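**Ticket 357: Wasby hand-held gripper pair, finger width reads high when closed**

Opened: 6 Dec 2025
Product: Cevska Wasby, two-hand kit, evaluation loan
Customer: Alemayehu (garment folding trial, home sites)
Severity: 2 (data usable in part)
Status: workaround in place, replacement part pending

### Reported by customer

Right-hand unit, serial 0145. Finger width in the exported file does not return to zero when the fingers are fully closed. It starts a session correctly, then settles at a false value which rises in steps. The left-hand unit, used in the same sessions by the same operators, does not do this.

Task is folding of single garments on a bed or table. T-shirts and thin jumpers so far. Operators pinch the fabric at the hem or sleeve, lift, fold and press down. Sessions run to 16 folds, then both units go back on charge.

Export is made with the Vukmont desktop tool, default settings. Customer asks whether the fault is in the unit or in the export, and whether the sessions already collected can be kept.

### Entry 1, support

Requested from customer:

- raw session folders for one good and one bad session, before export
- firmware version of both units
- whether the closed-finger check on page 4 of the quick guide was done at session start
- whether the fingers have been removed or swapped at any time

### Entry 2, customer

Folders uploaded. Both units on firmware 2.1. Closed-finger check done at the start of each session, result "pass" on both. Fingers on 0145 were taken off once, in August, to clear lint from the slide, and refitted with the supplied key. No torque driver on site, so they were done up hand tight.

The left unit has never been opened.

### Entry 3, support

Raw folders read directly, without the Vukmont tool. The offset is present in the raw data, so the export is not the cause. The Vukmont tool can be left as it is.

Width is logged in encoder counts. Full travel on this model is 3000 counts. In the bad session the closed reading is 0 for the first four folds, 48 after the fifth, and 112 after the ninth, and it stays at 112 until the end. The changes are sudden. A worn sensor would give a slow drift, and temperature would affect both units.

Each step falls inside a press-down, at the moment the operator leans on the closed fingers to flatten the fabric. No step was found during a lift or a pinch in open air.

Working assumption: one finger is slipping on its carrier under downward load.

### Entry 4, support

Bench test on a stock Wasby with one finger screw backed off a quarter turn. Fingers closed, pressed onto a folded towel by hand, 200 presses.

| Condition | Presses | Steps seen | Final closed reading |
|---|---|---|---|
| Screws at specified torque | 200 | 0 | 0 |
| One screw backed off | 200 | 7 | 131 |

The pattern matches the customer's file. With the screw backed off, the finger tilts slightly on the carrier and the tips meet before the carrier reaches its end stop. The reading is then correct for the carrier and wrong for the tips.

The closed-finger check did not catch this on the bench either. It compares against the value stored at power-up and takes whatever it finds there as zero. A unit that is already out will pass. Raised with Cevska firmware as a separate item.

### Entry 5, customer

Tried the following at site on 0145:

1. Powered off, fingers removed, seats wiped with a dry cloth.
2. Fingers refitted with tips pressed together, screws tightened evenly.
3. Powered on, closed-finger check, pass.
4. One session on the bed, T-shirts only.

Closed reading held at 0 for eleven folds, then 32 to the end. Better, but still present. One of the two screws on the inner finger will not bite fully and turns a little further each time it is tried.

Also asked: is the fault made worse by a hard surface? The site has a mat of small rectangular tiles over the bed, and the fingers seem to meet more resistance there than on a plain bedspread.

### Entry 6, support

Screw that keeps turning: stop tightening it. The thread in the carrier is probably stripped and further turning will damage the insert. A replacement carrier with both fingers fitted and torqued at the factory has been requested from Cevska stores. Part is supplied under the loan, no charge.

Surface: a firm or uneven surface could raise the side load on the tips, but a correctly fitted finger should take it. The mat need not be removed. If the customer wants a comparison, run one session with and one without and keep the folders apart.

Until the part arrives:

- Use the left unit for press-down where the fold allows it.
- On 0145, open the fingers before flattening fabric and use the flat of the finger, with light pressure.
- Close both units in clear air for two seconds at the end of every fold. This gives a reference reading per fold.
- Do not power cycle mid-session. It resets the zero and hides the step.

### Entry 7, support

On keeping the earlier sessions. Camera and position data are not affected. For finger width, a correction script is attached to the ticket. It finds each step on the closed reading and subtracts it from that point on. Run it on the raw folder before the Vukmont export, never after, as the export rescales width to millimetres and drops the counts.

Folds in which a step occurs should be marked and left out of any width-based training. The script writes a list of them to `steps.txt`.

### Entry 8, customer

Script run on all stored sessions for 0145. Closed reading now zero throughout after correction. Eleven folds marked and set aside. One session could not be corrected: the unit had been power cycled twice during it. That session has been dropped.

Workaround in use. Operators report that opening the fingers before flattening is slower on sleeves, and the collar is awkward with the left unit alone.

Please leave the ticket open until the carrier has been fitted and one full session has been checked. Still from the T-shirt set attached. 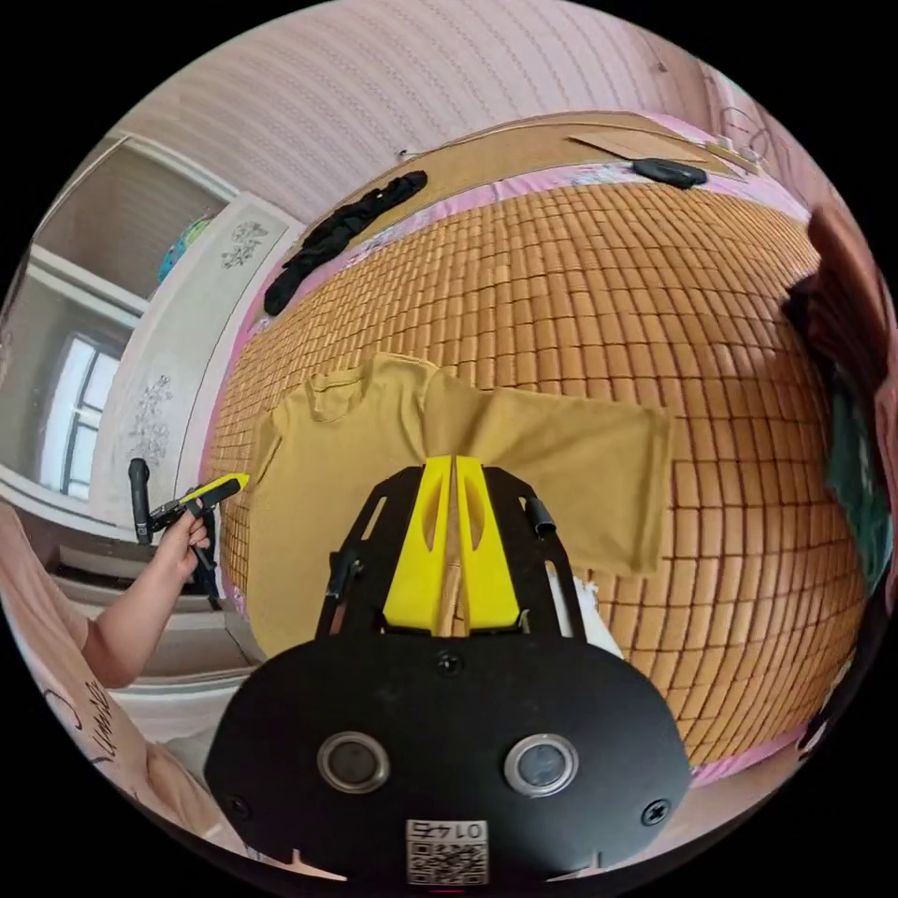
*Attachment 1: 0145 on the T-shirt, second gripper at left, tile mat in place.*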